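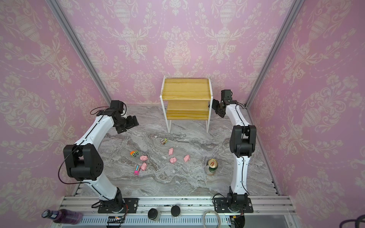
Sorting and shelving at Clivamura

Welcome to our little gallery, and thank you so much for stopping by! I'm Mercy Mutiso, and I look after the returns room here at Clivamura, where more than 50 of us used to put every toy back on a shelf by hand. These days a good share of that reaching and bending goes to pairs of robot arms — and our own days look quite different, with more time for checking, mending and talking to the shops. I was nervous about it all when we started in May, I'll admit, and I still miss the chatter at the old sorting tables.

Pigs down below, trucks up top
Five pink pigs in a row on the lower board and two little trucks side by side above them. Setting out small things like these used to be the first task we gave a new starter, and now the new starters learn to watch over the arms and step in when they need help (I do love how quickly the younger ones pick it up!).
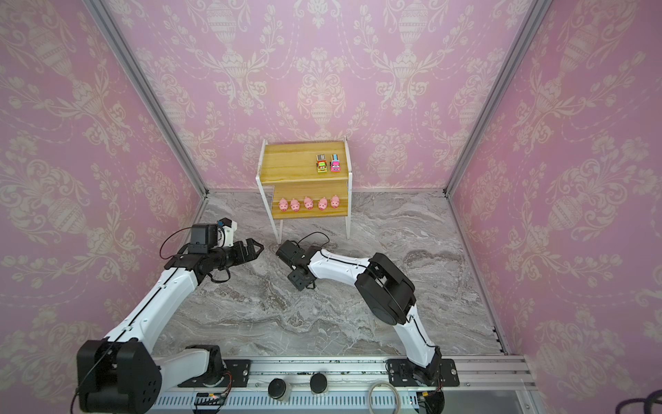 Did anyone lose their job when the arms came in?
Everyone who wanted to stay has stayed. Several of the shelvers moved over to repairs, and 68 people across our Clivamura and Tanavgate sites have now finished the operator training, with the rest of Tanavgate joining them as places open up.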